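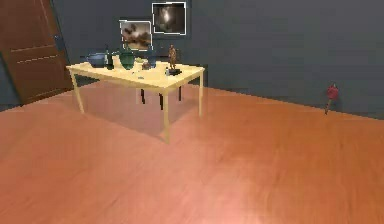 Sim room, table with the breakables on it, door on the left

Keep-out zone around a table in simulation: how big, and does it count for anything?

Posted by Charito Policarpio

We're writing the house rules for a tidying robot at Hutent before it goes near the real room. The sim has a table with a bottle, vases, a small figurine and some dishes on it, and a door at one side. My supervisor wants a written keep-out distance around the table and a speed limit inside it. I've put 35 cm and left the speed blank. Is there a standard that gives the number, or do we pick one? Also, do the objects need their own zones or is the table enough? We're in Canada if that matters.

goleo_dan
35 is fine. We used less and never had a problem. Just slow it down near the table.

Princess Catacutan
I wouldn't copy anyone's number, including the one above. ISO 13482 is the one to read for personal care robots, and it won't hand you a distance for a vase. It asks you to do a risk assessment and then show that your limits follow from it. Start with stopping distance at your top speed with the heaviest load, add the sensor error, then add a margin you can defend in writing.

On the objects, the table outline isn't enough if the arm reaches over it. Give the base one zone and the arm another. Anything tall or narrow gets its own clearance, and check the height of that clearance too. Dark items in front of a dark wall should be on your test list, as depth cameras can do poorly there and a sim with perfect object positions will hide it.

Treat the door as a person who might walk in. Slow speed applies there whether or not the table is nearby.

We ran 900 sim trials at Vieira and I still count that as evidence for the planner only. The zone has to be measured again on the real floor, because the friction value in a sim is whatever somebody typed in. Write down the software version with each run or you can't use the results later.

Charito Policarpio
Thanks Princess. Splitting base and arm now. Will redo the stopping figures with the full load.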